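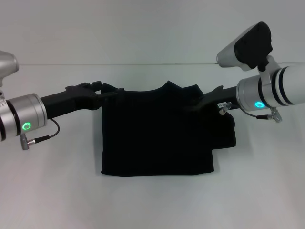 Unit 3: Black T-shirt, folded

Dyeing cotton black is harder than it sounds, so I'm giving it a whole unit. Reread page 28 first!
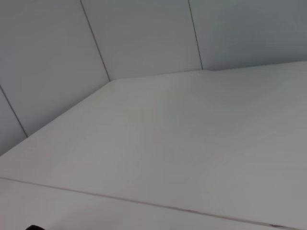 Salt goes in before the soda ash, every time. I stir for 22 minutes and yes, my arm complains. 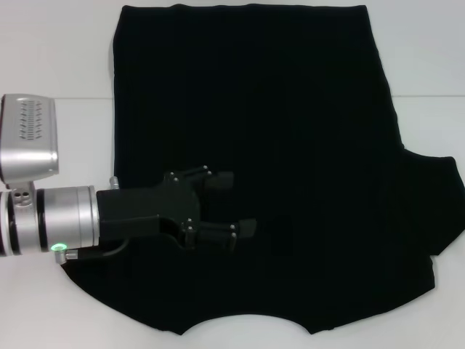 Photo: Iolanda Furtado

Rinse cold, then hot, until the water runs clear.
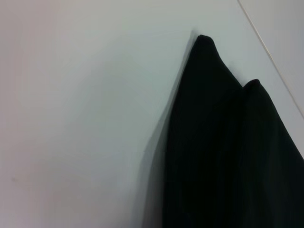
Weak blacks drift toward brown or green. Lay your swatch on something pale, like the black fabric on that whitish surface, and look again in daylight.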